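Branelden Community Learning House – News for Members

January 2025

Colour mixing table comes back for the new term

Dear members and parents,

Many of you asked me in the last weeks if we will continue the colour mixing table. I am happy to write that the answer is yes. It will be open in the small room behind the library, with the same helpers as before, and it stays free for all families who are registered with the house.

For those who are new: the table started in October as a small trial for children of primary age. The idea came from Despina Zupan, who was a chemistry teacher for many years before she moved to Branelden. She wanted the children to work slowly with only three colours and to find the others by themselves. We expected a few children from the homework club, but on the second afternoon there were 17, and some had to wait on the stairs with their coats on. We are sorry for this. From now on we ask you to write the name of your child on the list at the front desk.

The work is very simple. Each child begins with red, yellow and blue water, made with ordinary food colouring. They move a little of one colour into a clean tube, then a little of another, and they write down what they have used. Despina is quite strict about the writing down. A beautiful green is not much use for the next child if the recipe is lost! Kheri Mussa has made a new recipe sheet with larger boxes, as the old one was too narrow for the handwriting of the younger ones.

We keep an empty tube beside each colour in the rack, so the children have a place to try a mixture without spoiling the first one. The beaker and the plastic bowl stay at the back of the table, where small elbows do not reach them so easily.
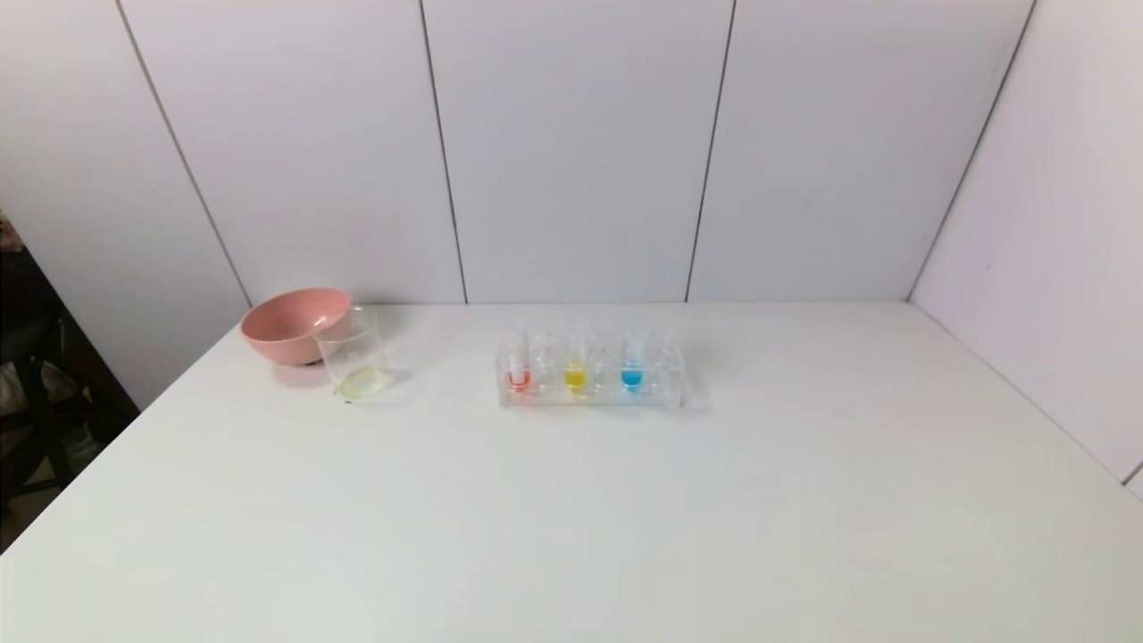
What we still need

Food colouring, mostly blue, which is always finished first. Old towels are also welcome – please wash them before you bring them. We have received $200 from the Hirkmont Road street sale, and this will pay for more tubes and a second rack. Thank you very much to everyone who baked or carried tables that day.

Please dress your child in clothes that may get a stain. The yellow is the most difficult to wash out, my own sleeve can confirm it. Children under six must come with an adult, who stays in the room.

If you would like to help at the table, please leave your name and phone number with Kheri at the front desk.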